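Teaching by Demonstration - Week 3 Notes
Lab section, revised July 6, 2022

Last week we moved the arm by holding it and dragging it about, which everyone enjoyed and which produced some of the worst data this course has seen. This week you sit at the remote station and drive it with the Camis handles. You will miss dragging.

Where the two methods differ

Guiding by hand gives you a feel for contact. When the fingers touch something, you know. The trouble is that your own arm is in half the pictures, and the policy will happily learn that parts get sorted whenever a sleeve appears. Driving remotely keeps you out of the pictures but takes the feeling away. You judge contact by eye, mostly through the wrist view, and you will squeeze too hard for the first 40 episodes or so it will seem.

The task

Small hardware, one piece at a time, in or out of a compartment box. Dewan chapter 4 calls this "a simple pick and place." Dewan has presumably never tried it with an eye nut, a part that has a round end, a thin end, and no opinion about which one you grab.
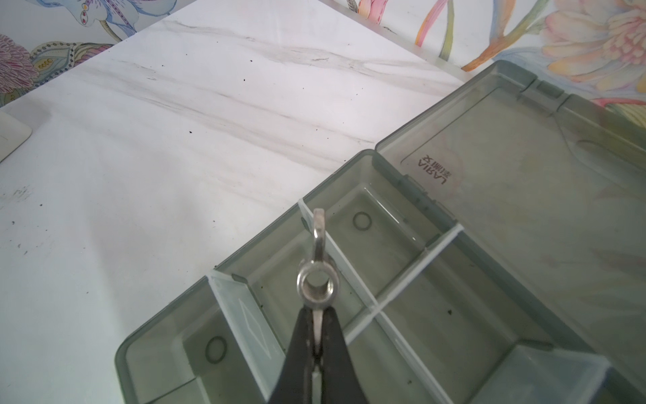

Grip choice matters more than path. A robot can take a silly route to the box and still finish, but a part held at a slant will catch on a divider, and then you are demonstrating how to catch on dividers. Pick one way of holding each part and stick with it for the whole session. If you change your mind halfway, start a new session and label it.

Clear plastic deserves a warning of its own. Partitions you can see perfectly well from your chair may show up in the wrist view as a bright edge and nothing else. Slow down before you go below the rim.

What to keep, what to throw out

Keep fumbles you recovered from. A regrasp is useful - the robot will fumble too, and somebody should show it what to do next. Throw out episodes where you stopped to think. Long pauses teach pausing, and the Ikon logger records every second of your indecision.

Each group owes 70 clean episodes. The full class set should pass 1,000 before we train anything.

Reading: Urnov, sections 2 and 3. Skip the proof unless you are having trouble sleeping.

For next time: bring your session log and one episode you are ashamed of. We will replay them on the big screen.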